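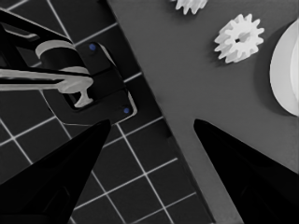

Figure 1. Left-hand wrist view in the Tunik simulator, with gears on the tabletop.

4. Rehearsing the gear job with your team

By the time you reach this section the cell has been entered in Tunik and both arms answer to the pendant. Now comes our favourite part of the whole set-up! You and the people who build the gear sets by hand get to run the job on screen, as often as you like, with no parts to waste and no line to hold up.

Please do this with the bench assemblers in the room. They know which gear likes to go on first and how a part feels when it is about to bind, and the software knows none of that until somebody tells it.

4.1 Before you start

You will need the Tunik licence key, the part files for the gear set, and a large screen that everyone can see. Allow a full morning. At the Bachmann works the first rehearsal overran into lunch (everybody wanted a go), so don't book the room too tightly.

1. Open Tunik and choose Cell, then Rehearse.
2. Load the part files. White is the default colour and shows up well against the grey table.
3. Set the approach height to 300 mm for both arms.
4. Switch on the wrist views and the table view.
5. Press Scatter to lay the parts out at random.

Note: Scatter gives a new layout each time you press it. To get a layout back, write down its number from the bottom bar. Layout 284 is a good awkward one to practise on.

4.2 Teaching the order of work
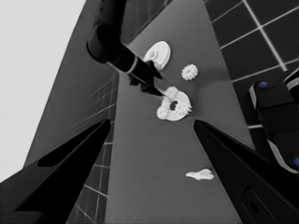 6. Ask one of the assemblers to talk through the build as they would do it at the bench, and enter each step in the Order list in their words. "Pop the small one on at an angle and let it find the teeth" is a perfectly good label. The motion settings go underneath it.
7. Give each step to the left arm, the right arm or both.
8. Run the list at quarter speed. Anyone watching may call a stop, and whoever calls it gets to say what should change.
9. Save the list under the name of the job and the shift that wrote it. Other shifts can then open it, copy it and make their own version.

Caution: Do not give both arms a step in the same zone unless Shared Zone is ticked. The simulator will let the arms pass through one another. The real ones won't.

4.3 Large parts

Heavy round parts are the ones that give people sore wrists by Thursday, and they are usually the first thing a team asks to hand over. They deserve extra time in rehearsal. 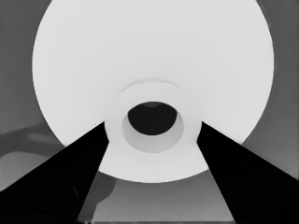

10. Set the grip width before you set the grip force. Begin wide and close in small steps.
11. Check the grip in both the wrist view and the table view. A part can look nicely centred in one and be well off in the other.
12. Keep the load limit at 800 g for each arm until your Kerard engineer has signed off the real grippers.
13. Lift, hold, and put down again. Repeat with the part turned a little each time.

Note: If a part tips during the lift, lower it with the Down key. Do not press Release.

4.4 Who does what afterwards

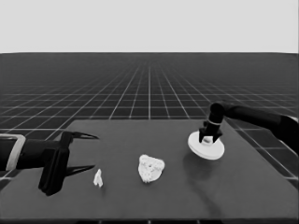
Jobs will shift about once the cell goes live, so settle them now while everyone is together. The plan we suggest is below, and you are very welcome to change it.

Cell lead: starts the shift's list, clears stops, and can edit the order of work. Train at least 2 people from every shift, and choose them from the bench.
Finisher: checks the feel of each finished set by hand and turns back any that run rough.
Parts desk: keeps the trays filled and reports damaged teeth.

Rotate the roles weekly at first. The Eker site kept its hand bench open next to the cell for small orders and tricky repairs, and we'd love to see more sites do the same. It keeps the skill alive, and new starters learn the job there before they touch the pendant.

Caution: A rehearsed list is not a safety check. Complete Section 5, Guarding and Stops, before either real arm is powered with people in the area.

14. Save the rehearsal, print the Order list and pin it up beside the cell with a pen on a string. You will want the scribbles when you come to Section 6.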